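An afternoon at the Stirkus open day

I nearly missed the turning, but what a place! Stirkus opens its doors once a year, in July, and the car park was full by the time I got there. Adwoa Quansah met us at the desk and took 15 of us round (the tours sell out, so book early).

First stop was textures, and I could have stayed there all day. The coral-pink sock was my favourite, wonderfully shaggy, with little curly fibres sticking out all over it.

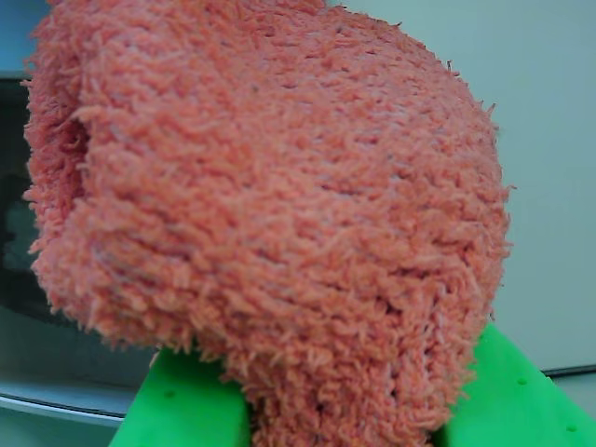
The bench room

Up 21 steps and through the double doors. Adwoa let us ask anything we liked, and a boy in our group had a question about teeth and holes that kept her going for ages. I loved all that bright green! 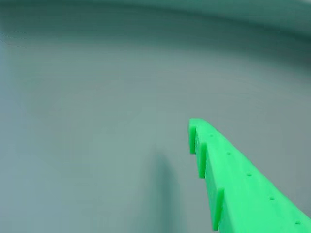

Green finger with its row of small round holes

Then on to the white table, with a shallow cardboard box on it and something orange and bristly on the move over the top. I'm a sucker for anything orange, so I hung back for a second look while the others went off for tea and very good flapjack.

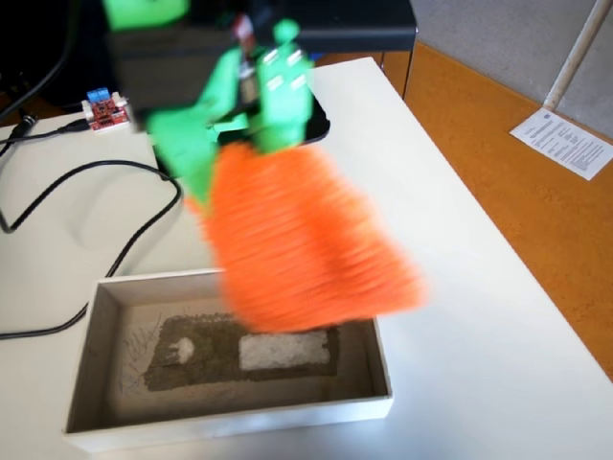
Orange bristles above the open box

Tea is in the Quintero room, by the back stairs. Parking is free after 2 pm.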